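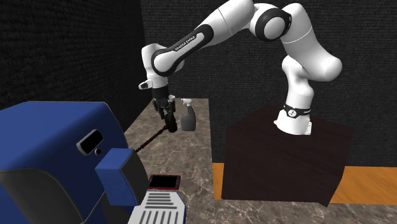 Call for participants: Idness student robotics project, spring group

The Idness project is looking for new members for the group that starts in April. We are a student project at the Trandari technical college, and we teach a robot arm to do small kitchen tasks in simulation. We have places for 18 students. You may apply from any department, and first-year students are welcome.

What the group does

Every member works in a team of 3. Each team receives one task in the simulated kitchen and keeps it until the end of the course. Typical tasks are to pick up a spray bottle and put it down in another place on the counter, to press a button on an appliance, or to move the gripper past a cable without touching it. The tasks look easy on paper. In the last group, most teams needed several weeks before the arm could hold a bottle without pushing it over first.

You will write the control code, build or change objects for the kitchen, and record test runs. A task is accepted when the team has shown 125 runs with different starting positions and has written down the result of each one, also the failed ones. We care about the failed runs very much, so please do not delete them.

In the second half of the course the teams exchange tasks. You will run the code of another team, read their notes and report what you could not understand. Some students find this part less pleasant, but it is required for the certificate.

Who can apply

You should have written some programs before, in any language. We use Python, and there is an introduction in the first two meetings for those who have not used it. It helps if you remember vectors and angles from school. Experience with robots is not needed.

We also look for two or three people who like 3D modeling more than programming. The kitchen needs more objects, with correct size and weight, and at present there is only one of us who makes them. If you are such a person, please write this in your application — it will be read separately.

Time and place

The group meets on Wednesday at 18:00 in the Mavromatis building, in the computer room on the ground floor. A meeting takes two hours. Please plan the same time again for work at home or in the room, which stays open for members in the evening. The course has 12 meetings, and you may miss two of them.

You can use your own laptop, but the simulation is slow on older models. The computers in the room have everything installed.

Participation is free. Members who finish their task receive a certificate, and students of Trandari can ask their department to count it as a practical course. The teams may also present their work at the Catell student competition. This is voluntary, and the project pays the entry fee.

How to apply

Send one page in English to Vangelis Kourkoulas, who leads the project, through the contact form on the project page. Please include:

your name, department and year
what you have programmed or modeled until now (a school exercise is fine)
which kind of task you would like to work on
if you want to apply together with a friend, the name of this person

Please do not send grades or letters of recommendation. Applications are open until March 26. Everybody receives an answer by email, and if there are more applications than places, we keep a waiting list until the second meeting.

If you are not sure that the project is right for you, you can visit one of our present meetings. Come a few minutes before 18:00 and ask for Vangelis.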